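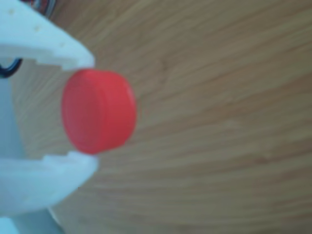 Whether machines can do household and shop-floor chores yet depends on which chore you mean and how long you are willing to wait for it. I have been keeping this gallery page on the question for a while, and it gets rewritten whenever I change my mind. Small objects are where I usually start. A red plastic bottle cap held between the tips of two fingers, with wood grain behind it, is the kind of picture people scroll past, and I would sooner look at it than at another clip of a robot dancing. Most of a kitchen, and a fair part of a packing bench, comes down to picking up things about that awkward and putting them somewhere else.

The notes go by chore. They come from my own house, from a shop where I used to pack orders, and from reading more product pages than I should have. Last gone over 29 August 2026.

Small items on a table

Caps, coins, clips, pegs, the plastic tag from a bread bag. A person clears these with one sweep of the hand into the other palm. A gripper with two fingers takes them one at a time, and each one is its own job: find it, line up, close, lift, carry, let go. I think machines can do this now on a tidy table in good light. I don't think they can do it on my table.

Caps and lids

Picking up a cap and putting it on a bottle are different jobs. The second needs the cap level and the thread started straight, and then someone has to know when to stop turning. Bottling plants solved this long ago with machines that do one size of cap all day. At home there are six sizes in the same drawer and half of them don't match anything.

The top of the cap in the photo faces in toward the gripper and the side wall is on the far side of it. If you wanted it on a bottle you would still have to think about which way the open end needs to point. People do that turn in their fingers while reaching for the bottle. Two stiff fingers usually have to put the thing down and pick it up again, or swing the whole wrist around.

Sorting recycling

A good one for machines in a sorting plant, where there is a belt and the same dozen kinds of trash come by for years. In a house the hard part is earlier: rinsing the jar, pulling the film off the tray, deciding that the pizza box is too greasy. I would happily hand this over. I have not seen anything I would hand it to.

Loading the dishwasher

Everyone asks about this one. Plates are fine, since they are stiff and go in slots. Mugs are mostly fine. Then you get to the whisk, the cheese grater, and the bowl that only fits if you move two other bowls. My own rule is that a machine can load a dishwasher when it can load it after someone else has already loaded half of it badly.

Unloading the dishwasher

Easier, and I wish more people would start here. Everything is clean and sitting in a rack. The machine has to learn where my things live, and it can learn that once. Water pooled in the bottom of upturned cups would be a nuisance. I would put up with it.

Folding towels

Slow but believable. Towels are rectangles. I would give this one a yes for a machine that can run while I am out, because then the time doesn't matter much.

Folding everything else

Fitted sheets, children's tights, anything inside out. No. The inside-out part alone would hold things up, and I say that as someone who leaves a lot of socks inside out.

Wiping counters

A flat clear counter is easy. Mine has a toaster, a fruit bowl and the mail on it. Lifting each thing, wiping under it and putting it back takes a person no thought at all, and it makes this a picking-up job again, with a wet cloth added.

Floors

Done, more or less. The robot vacuum is the one machine on this list that people I know own and use every day. It works because somebody clears the floor first. Ours stops on the same phone charger about once a week.

Picking orders on a shop floor

The place where I packed orders had 3,405 lines in the stock list, and on a busy shift we sent out 2,000 parcels. Boxed goods would suit a machine very well. The bagged ones would not: clear bags, slippery bags, bags with a loose hang tag that caught on the bin. When people say a warehouse can run by itself, I want to know how many of the products are in boxes.

Putting stock back

Returns are worse than orders. They come back in whatever packaging the customer could find, and somebody has to open each one and decide if it can be sold again. That part is looking and judging, and the lifting is a small share of it. I would leave a person on returns for a good while yet.

Bagging small parts

We used to put 28 screws in a bag for one flat-pack shelf. A scale did the checking and a person did everything else. I would give this to a machine today, with a feeder bowl and no fingers at all. A fair number of shop-floor chores are like that, and a hand shape only makes them slower.

Closing up

Turning off the lights, pulling the shutter, seeing that the back door is shut. Parts of this are automatic already. Noticing that someone left a ladder in front of the fire exit is still up to whoever locks the door.

Where that leaves me

On my count the yes column has floors, towels, boxed stock, small parts and, with a clear table, picking up little things. The no column is longer and it is mostly about mess. Price matters too. I said last August that I would pay 3,000 dollars for a machine that unloaded the dishwasher and put the cups away in the right cupboard, and I would still pay that. It could take all afternoon.

I have been asked to add ironing and pet bowls. Ironing I don't do myself, so I have no opinion on it. Pet bowls will go up when I have thought about the wet food.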